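Missing half-mile of the Jatthorpe riverside path to go before the public this January

Residents, riders and walkers invited to help choose how the route finally reaches the station

The Jatthorpe Riverside Path Partnership is delighted to announce that public consultation on the last unbuilt stretch of the town's walking and cycling route will open in January, with three possible alignments on show and a proper chance for everyone who uses the path, or would like to use it, to have their say before any design is settled.

Anyone who has walked or ridden along the river from the Dultari estate will know the place where the trouble begins. The path runs beautifully wide and level past the allotments, ducks under the old goods bridge, and then comes to a stop at a metal fence beside Tannery Lane. From there the choice is to turn round and go home again, or to push a bicycle up a narrow pavement and join the traffic on Station Road, with its parked vans and its awkward right turn at the top. Plenty of confident riders manage it every morning. A good many others have tried it once, with a child on the back or a heavy bag of shopping, and gone back to taking the car.

The partnership has heard about that fence at every meeting it has held, and in a great many letters besides, and it is very glad to be able to say at last that money is in place to do something about it. A sum of £295,000 has been set aside for survey work, design, legal agreements with landowners and the consultation itself. Construction will need a further funding decision, and the partnership wants to be quite plain about that from the start, but a finished design with public backing puts Jatthorpe in a far stronger position to ask.

Kadri Kļaviņa, who chairs the partnership, said: "I have been riding this path since it was a muddy track with a rope across it, and I am as fond of it as anybody could be, but I do get tired of explaining to visitors that it stops before it gets anywhere. People come out of the station, see the sign with the little bicycle on it, follow it down the hill and end up looking at the back of a tyre depot. We can do better than that, and I think with a bit of patience and a lot of talking to each other we will. Please come and see the drawings. Please bring your neighbours. If you think we have got something wrong, January is the time to tell us, when it can still be changed with a pencil."

The three routes

The first option, known as the river route, would carry the path straight on through the fence and along the bank behind the depot, on a raised deck for part of the way. It is the flattest and most direct of the three and would take a walker from Tannery Lane to the station forecourt without crossing a single road. It is also the most expensive, and it would need the agreement of the depot's owners and careful work around the kingfisher bank, where no building could be done in the nesting season.

The second, the lane route, would turn inland at Tannery Lane and make use of the lane itself, which would be closed to through traffic at its lower end while staying open to residents and deliveries. A new signalled crossing would be put in at Station Road. This is the quickest to build, and several people who live on the lane have already said they would welcome fewer cars cutting through at school time, although others are understandably anxious about where their visitors would park.

The third, the orchard route, takes a gentler line around the back of the old cannery and comes out by the bus stops. It is longer, and it includes a slope that will need resting places, but it would bring the path within easy reach of the health centre and the library, neither of which can be reached comfortably by bicycle at present.

Design work on all three has been led by Lukoševičius, the path and footbridge engineers, whose team has spent the autumn walking the ground and measuring up. They will be at each of the drop-in events with large-scale plans, and they have asked us to say that no question is too small.

Aivar Lūse, who is leading the work for Lukoševičius, said: "What struck us was how well used the existing path is, right up to the point where it ends. We had our equipment out on a drizzly Friday and people kept stopping to ask when we were going to open it up. Every one of the three routes can be built. They each do something a little different for the town, and the people who live here are much better placed than we are to say which of those things matters most to them. I would particularly like to hear from anybody who uses a wheelchair, a mobility scooter or a cargo bike, as the widths and the turning space are the parts we most want to get right."

What people have told us so far

During the summer the partnership ran a short survey at the Saturday market and through the library. Of those who answered, 49 per cent said they would use the path to get to the station at least once a week if it were joined up, and many of the longer comments were about lighting. People told us that they feel happy on the riverside in daylight and much less so on a winter's afternoon after work. All three options now include low-level lighting from end to end, shaded on the river side for the sake of the bats.

There were kind words too for the stretch that is already there, and a number of very sensible suggestions about it. The partnership has passed on requests for another bench near the allotment gate, for the dip under the goods bridge to be drained properly, and for the bell-shaped sign asking cyclists to slow down to be turned round, as it has been facing the hedge ever since the storm.

Local businesses have been generous with their encouragement. Stimeria, the bicycle repair workshop beside the station, has offered free brake and tyre checks on the afternoon of each drop-in event, so it would be well worth wheeling along anything that has been sitting in the shed since last summer. The workshop has also promised space for secure cycle parking in its yard once the path is open, with room for 16 bicycles. 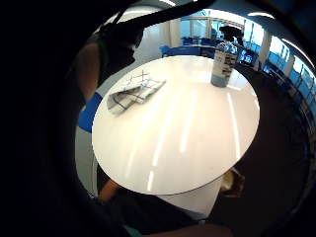
The drop-in events will be held in the upstairs room at the library, in the hall on the Dultari estate and in the waiting room on the station's town-side platform, where the partnership will be open from 7.30am so that commuters can look in on their way to the train. There is a lift at the library and level access at the other two. Tea and coffee will be provided at all of them, and children are very welcome; there will be a big map of the river for them to draw on, and their ideas will be read along with everyone else's.

For those who can't get along in person, the plans will be displayed in the library entrance throughout the consultation, with paper forms and a box to put them in. Large-print copies can be asked for at the desk. Forms may also be posted or handed in at Stimeria during opening hours. The partnership will be arranging guided walks of all three routes, setting off from the fence at Tannery Lane at 11am, and recommends stout shoes for the orchard route, which can be heavy going after rain.

Kadri Kļaviņa added: "I know some people feel they have been asked about this path before, and they have, and I am sorry that it went quiet for as long as it did. The difference this time is that we have engineers, we have drawings and we have the money to finish the design. I would love to see people who gave up on us come back and have another look. And if you have never set foot on the path at all, come for a walk on it first. The stretch by the allotments is lovely on a frosty morning."

Once the consultation has closed, the partnership will publish a full summary of the responses, including those that disagree with it, and a preferred route will be put forward in the spring. Landowners and residents next to the chosen line will be visited individually before anything is submitted for planning permission.

Notes for editors

The Jatthorpe Riverside Path Partnership brings together residents' groups, walking and cycling clubs and local employers. It looks after the existing riverside path between the Dultari estate and Tannery Lane, and holds its meetings in public at the library.

The missing section is roughly half a mile long by the most direct of the three alignments.

Kadri Kļaviņa and Aivar Lūse are both available for interview, and can meet reporters on the path by arrangement. Copies of the route plans may be requested from the partnership's desk at Jatthorpe library.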